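Lundgren Releases Scene Generation Method for Household Robot Training

Gullenitz, July. Lundgren, a developer of simulation software for mobile manipulators, has released results for Skorkora, a method that builds furnished rooms for training household robots before any hardware is used. The work was carried out with the motion planning group at Cirgate.

Skorkora fills each room in two passes. The first places walls, doors and furniture. The second sets small items on flat surfaces, with mixed sizes and shapes and no regard for what would normally be found together. A tabletop may hold a mug, a metallic baseball bat whose barrel extends past the edge, and pieces small enough to be lost at low camera resolution. Long items that overhang a surface are kept if they are stable under the physics solver.
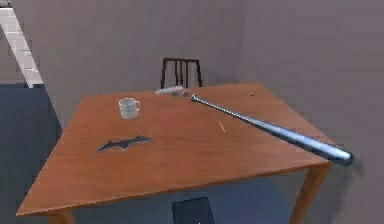 Test Setup

The method was used to generate 900 rooms. Of these, 80 were held out for testing and never shown to the policy during training. Each test room was run from 4 starting positions, and the policy had to find a named item and plan a path to a reachable grasp.

Rooms vary in how much floor is left open. In some, furniture stands near the walls and the middle of the floor is clear, with a side table and a glass-shelved TV stand along the far wall. Large objects close to the viewpoint, such as a beige block-shaped piece beside a wooden door, hide part of what is behind them. Views of this type were retained in the test set so that partial occlusion counts toward the score. 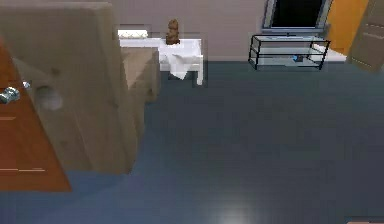

Results

Policies trained on Skorkora rooms completed the task 7 percentage points more often than policies trained on Lundgren's earlier fixed layouts, with the same number of training steps. The gain was largest for items partly hidden by furniture. No gain was measured for very small items, and work on that case continues.

The room generator and test split are available to research groups on request from Lundgren's Gullenitz office.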